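Fokeck is the reporting tool we use at Wolde to turn a pile of quarterly accounts into one set of group figures, and version 3 is out today, January 10, 2022.

## What it does

If your group has more than a couple of companies in it, you know how the end of a quarter goes. Each subsidiary sends its own workbook, somebody has renamed a column, and the loan between Furside and Pastonero shows up on one side only. Fokeck reads all of those files, matches the accounts to your group chart and lists every balance between companies that doesn't agree. The list is my favorite part — you click a line and see both entries next to each other, with the name of the person who posted each one!

Backlog has its own page now. You enter a contract once, with its value and expected years of work, and the tool moves the amount from backlog to revenue as the work is billed. Net financial position is built the same way, from the bank and loan accounts up, so you can open the number and follow it all the way down to a single statement.
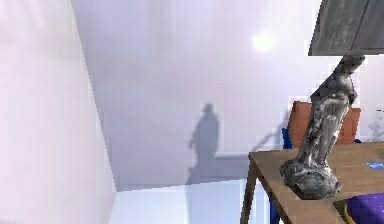

Currencies were the big job for this release. Fokeck holds 27 of them, with separate closing and average rates, and it keeps the rates you used last year even if you load corrected ones later. Sulastri Rahman, who runs our closing team, asked for that after a long January spent rebuilding old comparison columns by hand. She got it, and she has been testing it on the Pastonero books ever since.

## What's in the package

- Group chart of accounts, ready to edit
- Import for spreadsheets and plain text files
- Intercompany matching, with notes on each line
- Backlog and net financial position pages
- Board report in Word format (the fonts are yours to change)

## Setting up

Most groups need roughly 6 weeks, and nearly all of that goes into mapping accounts. Start with your messiest subsidiary. We did ours with Furside, which had two charts running side by side, and the rest felt easy after that.

Licenses are per group and not per user, so please do let the plant controllers in — they spot things head office never would. Updates within version 3 are included. Files from version 2 open directly, but save a copy first: once converted they can't go back.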